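Woron Opens Its Widport Workshop for a Day of Cloth-Folding Robots

WIDPORT – Woron threw open the doors of its Widport workshop in April, and 377 visitors came through to watch robot arms take on one of the most ordinary jobs in any home: folding a cleaning cloth.

The open day was the first public showing of Grelow, the company's two-armed tabletop project. Families, students and neighbors from the surrounding streets filled the workshop from 10 a.m. until well into the afternoon, and the line at the folding table hardly let up all day (the coffee ran out before lunch!).

Cloth is hard for robots. A cup or a box keeps its shape when it is picked up, but a cloth sags, bunches and slides, and it never lands the same way twice. The Grelow team has spent the past year working on exactly that problem, with plain microfiber cloths that anyone might keep under the kitchen sink. 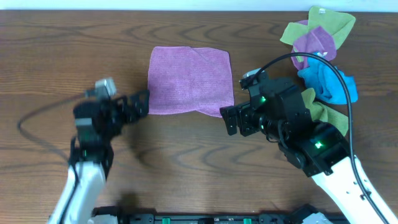

Grelow's two arms at a pink microfiber cloth, with more cloths piled at the upper right of the table.

Visitors could stand close to the table and ask the engineers anything they liked. Many wanted to know why the arms carry their own cameras. The team explained that a view from the wrist helps the system find an edge or a corner at close range, where a few millimeters can decide whether the grippers catch one layer of cloth or two.

Children got a job of their own. At a side table they crumpled cloths as badly as they could and handed them over for the next run. Over the day the arms made 103 folding attempts. Some went smoothly and drew applause, others ended in a lump and drew even more, and the engineers talked through both kinds with the crowd.

The day also included short tours in the Sabbagh room, where Woron builds and repairs its arms. Each tour was meant for small groups, and all 50 places were taken within the first hour. Extra rounds were added after lunch for those who had missed out.

"We loved every minute of it," the Grelow team said. "People asked sharp questions and had folding tips we had never thought of, and we have already written several of them on the whiteboard."

Woron plans a second open day in Widport this October, with 100 tour places and a longer program for school groups. Admission will again be free. Schools that would like to bring a class can contact the Woron front desk in Widport.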